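Search this book Enter keyword Go

Print this page | E-mail this page

Chapter 2
Doorways, and Other Places Where Home Robots Fail

Most home builders start with the arm. I think this is a mistake, and the rest of this book assumes you can be talked out of it. An arm on a bench will pick up a block all evening and teach you very little about a house. Put the same arm on a wheeled base and send it to the bathroom, and you will spend your first month on the door.

Simulation makes this easier to put off. The house we use in Part One is a rendered model, and a forgiving one. It has rooms, floors, a bathroom with a toilet, a green trash bin and a bucket, and doors that can stand partly open. A planner that works here has passed a first test and no more.

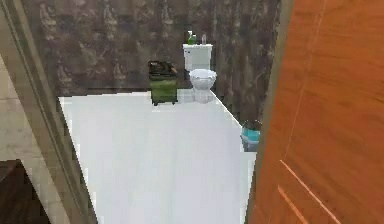
Rafferty Doucet built the base we follow in this chapter, a two-wheel drive he named Duggan, in a shared workshop with a Kakeo motor board and a good deal of patience. His notes list 22 trial runs in the model before he trusted it with a real threshold. I have read those notes closely. What they measure is how often the software agreed with itself. The wheels in the model did not slip unless he told them to, and for a long time he did not tell them to.

There is a second problem, which is pitch. When a base rolls over a sill, its camera tips, and a floor the mapper took for level comes back as a slope. The Badach mapping package has a setting for this. The manual calls it automatic correction -- I would call it a guess with a switch. Turn it off for Exercise 2 and look at the raw views first. Floor edges, a lever handle and a small stopper low on a wall are all worth finding by eye before you let any program find them for you.
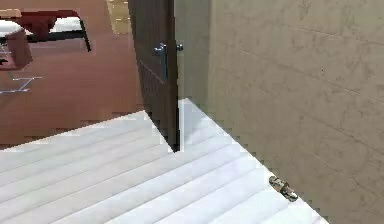
Can a planner tuned in simulation be moved straight to a real base?

Only as a starting point. Keep the route logic, throw out the speed limits, and measure the wheel slip again on your own floor.

Doucet's log file for the first real run holds 2702 lines, most of them the same warning about wheel position. He had muted that warning in the model. We begin with what it says and how to read it, then build the test sill you will need for Section 2.

Print this page | E-mail this page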